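A Morning at the Plullo Open Day
22/12/2019
By Senga Nisbet

I had been meaning to get out to Henness for ages, and when the card came through the door saying Plullo was opening up its workshop and display rooms the weekend before Christmas, I put it straight on the calendar. I love this kind of thing. My sister came too, under protest until she smelled the coffee, and we were parked on Aitken Road before the doors opened.

Plullo is small. It has 13 people on the books, and most of them seemed to be in that day, wandering about with mugs and happy to answer anything you threw at them. You start in the cutting room, which smells wonderfully of leather (I could have stayed there all morning), and then you go along a corridor to the stitching benches, where a woman showed us how a row of channels is sewn. She draws chalk lines on the back, runs the seam, stuffs from the open end with a long stick, and then does it all again for the next one. She let my sister have a go with the stick! It takes more shoulder than you would think.

After that come the display rooms, set up like real living rooms with carpet and cushions and so on, and the first one had the piece I'd come to see. It's a long cream leather sofa, tufted along the back and with padded headrests standing up above it, and the seat is all those soft rolled bars we had just watched being made. The walls are pale gray and the carpet is a gray stripe, so the teal-blue pillows really sing in there.
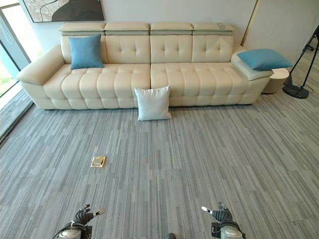 I will say that cream leather scares me a bit. We have a dog and a grandson, and between them they have finished off two armchairs. I asked about this and got a very frank reply: wipe it every week with a barely damp cloth, keep it out of strong sun, and don't let anybody sit on it in new jeans. The ridges want a soft brush run along them, from one end to the other, so crumbs don't settle in the creases. I wrote all that on the back of my parking ticket.

What I liked most was that the rooms felt used. Cushions got moved about and put down somewhere else all morning, and nobody seemed in a hurry to make it look like a catalog. I'm hopeless at arranging pillows myself, so I paid attention. Blue against cream is such an easy win, and a white one with them keeps it light. We stood there for ages arguing about whether our own green ones could be saved (no, she says).

Fabrics get their share of attention too, and I was glad of it. The swatch wall in the hallway has 79 samples on it, and you can take home up to 6 for nothing. I went for the wools and the heavier weaves. My sister kept drifting back to the blacks, which I always think of as a magnet for dog hair, but some of them have a lovely way of hanging in folds and I did come around a little.

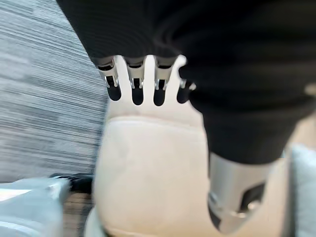

Black fabric, close up.

Then back for another look at the sofa. The tufting is deeper than I expected, with proper creases that divide each back cushion into puffy squares, and the arm at one end is a big smooth block of leather you just want to lean on. The blue pillow has a felty, woolly look to it next to all that shine. I think that's why the pair works so well. If both were glossy it would feel like a dentist's waiting room, and if both were fuzzy you'd lose the shape of the seat. 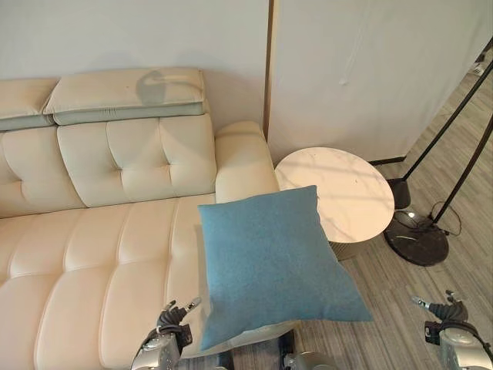

Coffee, cake and the Brustodix chair

The café corner is just a long table by the back door, but the ginger cake was superb and the coffee came in real cups. Beside it they had the Brustodix, a reading chair they are bringing out in the spring, and there was a line to sit in it. I waited almost 5 minutes and then didn't want to get up. It's narrower than it looks and the back is high enough for a proper doze.

If you go

Parking is free but tight, so go early. The workshop floor is cold in December and you'll want a sweater. The next open day hasn't been fixed yet, but you can leave your name at the desk and they'll mail you a card. I left mine, and my sister's as well.

Contact | Copyright Senga Nisbet | Back to top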